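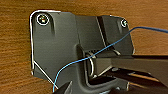
一根蓝色细线搭在深灰色金属板上，右侧与下方为夹爪手指。腕部相机画面，Josteo提供。

Josteo公布线材操作示范数据采集进展，暂不公布成功率

2024年6月4日，机器人软件公司Josteo宣布，与数据标注公司Filik合作开展的线材操作示范采集已完成第一阶段。采集由操作员遥控机械臂进行，所得记录将用于训练Josteo的学习系统Bako。公司同时说明，现阶段的数据不足以证明Bako能够独立处理细线，也不应被用作采购依据。

这份新闻稿的写法可能与同行有些出入。过去一年里，业内关于“机器人已学会灵巧操作”的公告很多，附带测试条件的很少。Josteo的工程团队要求，凡对外发布的采集消息，必须写明采了什么、没采什么，以及哪些问题还没有答案。

“采集时长是最容易报的数字，也最说明不了问题。”项目负责人Itzel Carrillo表示，“操作员同一个动作做得再多，也可能只是在教模型记住一块板子的位置。我对‘数据越多越好’这个说法一直有保留。”

第一阶段共保留30小时的示范记录，由4名操作员完成。任务围绕细线与固定在木质表面上的金属件展开，要求夹爪在狭窄处接近细线，同时尽量不碰到周围的边缘。每段示范都保存腕部视角、头部视角和关节数据，三者按时间对齐。失败的尝试同样保留，并单独标注。

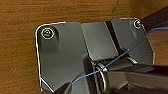 细线对学习系统来说是个麻烦的对象。它会弯、会滑，受力之后的形状很难预估，夹爪自身又常常挡住最关键的那一小段。金属边缘的反光也会干扰视觉判断。Josteo在今年1月的内部评审中曾提出用仿真数据补足这一部分，后来搁置了，理由是仿真里的线“太听话”，团队不相信由此得到的结果能够迁移到真实环境。

标注环节同样有分歧。Filik的标注主管Gervasio Durán认为，“接触”“夹住”“夹稳”三种状态在单帧画面中往往分不开，不同标注员给出的边界可以差出一大截。“我们交付的标签是一致的，至于一致是否等于正确，要看下游怎么用。”目前双方的处理办法是把有争议的片段退回复核，复核后仍有分歧的不进入训练集。这样做拖慢了进度，也使可用数据少于最初的计划。

外部顾问Saimi Ojala审阅了采集方案，她的意见比公司内部更为保留。她指出，全部示范都在同一处场地取得，照明与背景变化有限，操作员之间又互相观摩过手法，示范的多样性恐怕被高估了。她建议在下一阶段更换场地和操作员，并预留一批完全不参与训练的任务用于测试。
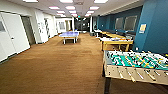

Josteo接受了其中的大部分意见。第二阶段将新增3种线材，并留出20项任务作为封闭测试，测试内容由Ojala拟定，Bako的开发人员在评测之前无权查看。关于更换场地，公司尚未确定时间。

有意试用的客户可能会失望：Bako目前没有演示预约，也没有价格。代工企业Wostness是唯一获准提前查看原始记录的合作方，其自动化工程师Damián Barajas对这批数据的评价是“整理得干净，用处待定”。他表示，Wostness在看到封闭测试结果之前不会调整任何产线安排。

Carrillo对此没有异议。“换成我是客户，也会这么做。如果第二阶段的结果不好，我们会照样发布，包括失败的片段。”

第二阶段的采集规范和标注说明可向Josteo书面索取。原始记录暂不对外开放，申请查阅的研究机构须说明用途，由双方逐一审核。

关于Josteo
Josteo开发用于机械臂操作的学习软件，Bako为其在研系统，尚未商用。

关于Filik
Filik为机器人与机器视觉项目提供数据标注及复核服务。

媒体联系人：Higinio Magaña，Josteo对外联络部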